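Home | Features | Interviews | Contact

Keeping the Linens Going

Jul 21, 2023 | By Till Ackermann
11 shares | 9 comments

Farooqui has run the linen room at the Luna guesthouse since it had four beds. It now has 40.

"People think it's the washing that takes the time," she said. "It's the folding."

She buys plain cotton and mends it herself. "A good sheet can be turned sides to middle and used again. My mother did that."
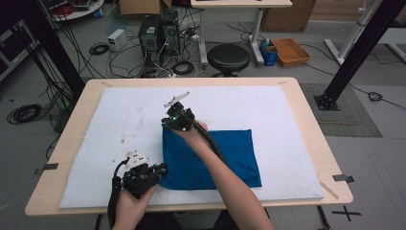 A folded blue cloth on a white board.

In April she stopped using fabric softener on the towels. Guests didn't complain. "They dry you better without it," she said.

She has no plans to retire.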